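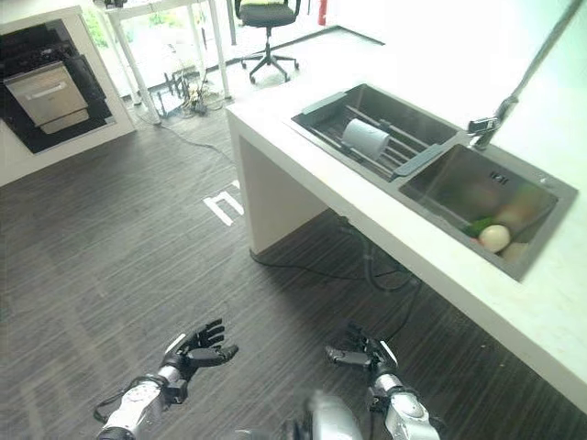
Our course supervisor asked at the first review why we wanted two hands for a job one hand could do, and whether we had thought about what the second one would cost us in time. Most of this report is our answer to that.

The project was called Darnitix and ran at the Grandton campus from October to March. The task was kitchen cleanup: take objects out of a sink basin, set them on the counter or on the dish rack, and stop. Ulska, the other team in the course, had the same task with a single arm and a suction cup.

Setup

We used two arms with fingered hands and a camera at head height. Control was by teleoperation for the recordings and by a learned policy for the tests. The policy was trained on 419 recorded attempts. We recorded 1127 in total and threw out the rest for dropped frames, bad time stamps or operator mistakes. Sorting them took longer than recording them.

The objects were a paper towel roll, plastic vegetables and other small items. We chose light things on purpose, as the fingers slip on anything heavy and smooth.

Problems

Camera view. When both hands reached into the deeper basin, they blocked the camera's view of whatever was at the bottom. We tried moving the camera up, which helped with the basin and made the faucet harder to judge. In the end we had the left hand wait outside the basin until the right hand was clear.

Calibration. The right wrist drifted during long sessions. We recalibrated every 2 hours, and after January at the start of every session too.

Round objects. Anything round rolled away from the fingertips. Closing the thumb last fixed most of these failures.

Results

The towel roll was the easiest object, and both hands together held it level where one hand let it tip. For the small objects the second hand made no difference we could measure, and it slowed each run down. Ulska was faster on those. The supervisor's point was fair for that half of the task.

Remaining work

The policy still fails when the lighting changes in the late afternoon. We have 4 sessions recorded at that time of day that were never used for training. The next group can get them from the Ďurica folder on the lab server, along with the calibration scripts.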